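Jeltlow Adds Two-Door Bookcase Cabinet to Its Small Rooms Range

BIRIVCOMBE, July — Furniture maker Jeltlow has added a compact wooden cabinet to its Small Rooms range. The piece puts an open book shelf, a wide drawer and a two-door cupboard in one unit, and is meant for hallways, bedrooms and rented apartments where a full bookcase will not fit. It goes on sale this month at the company's showroom in Birivcombe and through its regular stockists.

The new cabinet is called the Wornby. It replaces an earlier model that had a drawer and doors but no shelf. Jeltlow said many customers who bought the older model were stacking books on top of it, and asked the store for something that would hold them upright.

"People kept telling us the same thing," said Usa Thaweesak, head of design at Jeltlow. "They wanted to keep a few books close by, and they wanted a place to shut away everything else. We started with the shelf and worked down from there."

The shelf sits at the top of the cabinet and is open at the front. A row of thin vertical slats at the side keeps books from sliding out. The back panel of the shelf is a darker brown than the outside of the cabinet, which is finished in a warm honey color. Thaweesak said the design team tried a matching back panel first and found that the shelf looked flat from across a room.

Under the shelf is a single drawer that takes up the width of the cabinet. Its front has horizontal grooves along the lower half and a small round black knob. The two doors below have recessed panels with raised molding, and each door has a black vertical bar handle near the center. The unit stands on short feet.

The company is making a first run of 2000 cabinets at its Iyamu workshop, where the rest of the Small Rooms range is also built. Stockists that placed orders in the spring will be supplied first. Orders from the showroom will follow, with delivery inside 45 days.

The Wornby is delivered assembled. Buyers only need to fit the knob and the handles, which are packed in a bag inside the drawer along with the screws. A wall strap is included as well, and Jeltlow asks all customers to use it, particularly in homes with young children. The strap is fixed through the back of the lower cupboard.

Bello Omoregie, who manages the Birivcombe showroom, said the cabinet had already drawn interest from customers who saw an early version there.

"We put it by the stairs and people opened the doors on their way past," Omoregie said. "A lot of them asked if it would go beside a bed. It will, and it also works at the end of a sofa. One couple wanted it for shoes — that's fine too."

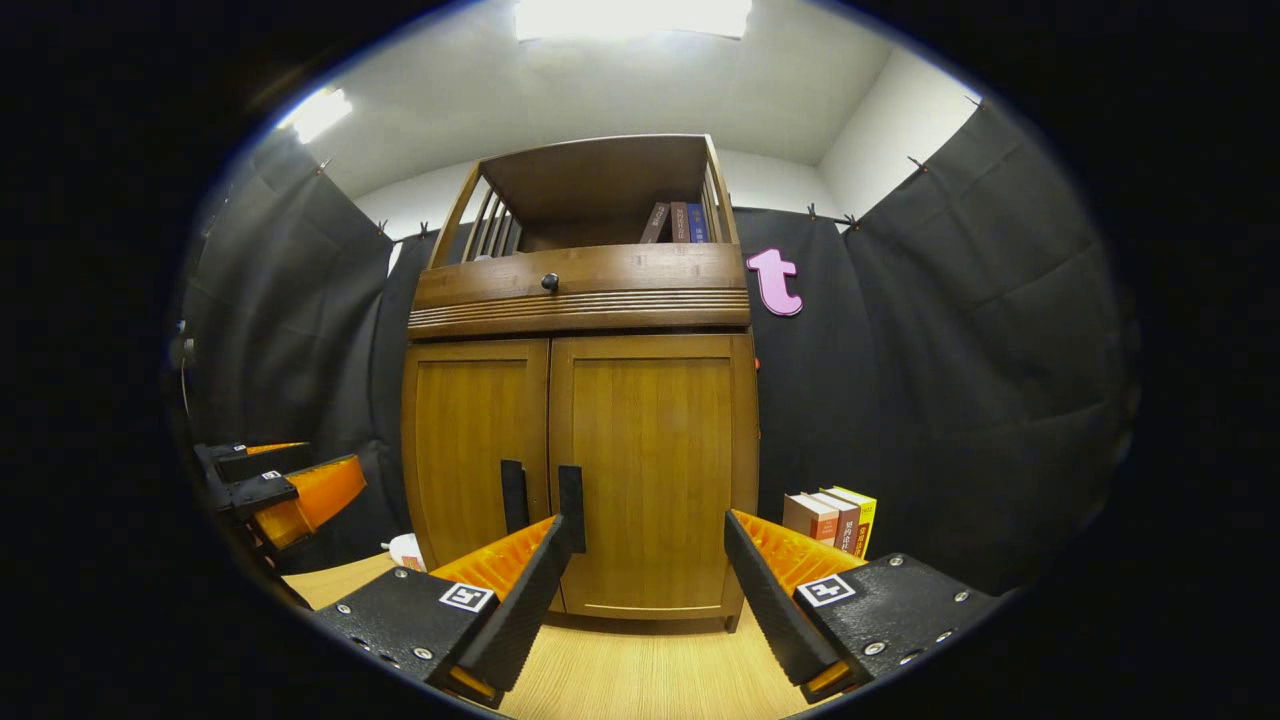

The Wornby cabinet from Jeltlow, with open shelf, drawer and two-door cupboard.

Replacement knobs, handles and door hinges can be ordered from the parts counter in Birivcombe or by mail. Jeltlow said the same parts fit the older model, and it will keep stocking them for owners of both. The wood can be cleaned with a soft damp cloth and should be wiped dry afterward. The company advises against spray polish on the grooved drawer front, where it tends to collect.

A matching wall shelf is planned for later in the year. Prices for the shelf have not been set.

The first 100 customers to order a Wornby at the showroom will receive free local delivery. The offer does not apply to orders placed through stockists.

About Jeltlow
Jeltlow designs and builds wooden furniture for small homes. Its products are made at the Iyamu workshop and sold from its Birivcombe showroom and through independent furniture stores.

Media contact: Press Office, Jeltlow, Birivcombe. Samples of the wood finish are available to editors on request.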